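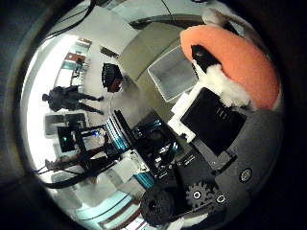 Soft toy swap: your packing questions

Packing up toys for the Grelton swap is my favourite bit of the whole thing, and we get lovely questions about it every October. These are the ones that come up most.

What sort of box should I use?
Any clean cardboard box with its flaps still on. Shoeboxes are fine for one small toy, but a wider one is so much nicer to pack, and you can get a really floppy rabbit in without folding its ears!

How many toys go in a box?
Two is the limit, please. We had 709 toys through the swap last year and the boxes with five or six crammed in took ages to sort.

Where's the best place to pack?
Wherever you've got room. I love a sofa for it (no bending down). Fold all four flaps right out and lay the toys side by side, like the orange carrot with the green leafy top and its brown and white neighbour. Have a good look at them both before you tape up.

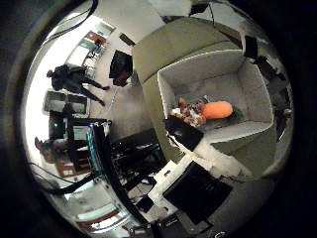
One reader wrote in to say she always closes the flaps and gives the box a gentle shake before taping, and if anything slides she tucks a tea towel down the side. We've pinched that idea and it works a treat. Do put a note in if you'd like the tea towel back!

Can I send a toy with a loose seam?
Yes, if it's a small one. Pop a note in and the Nira mending table will have a go. They managed 541 repairs last year, mostly ears and tails.

Should I wash them first?
Please do, and let them dry right through. Big squashy ones can take a couple of days in cool weather.

What about play food and vegetables?
Oh, yes please! Plush fruit and veg go so quickly. They count as toys, so the same limit applies.

When can I drop my box off?
From 9 in the morning at the Limsakul hall, side door.

Page updated October 17, 2024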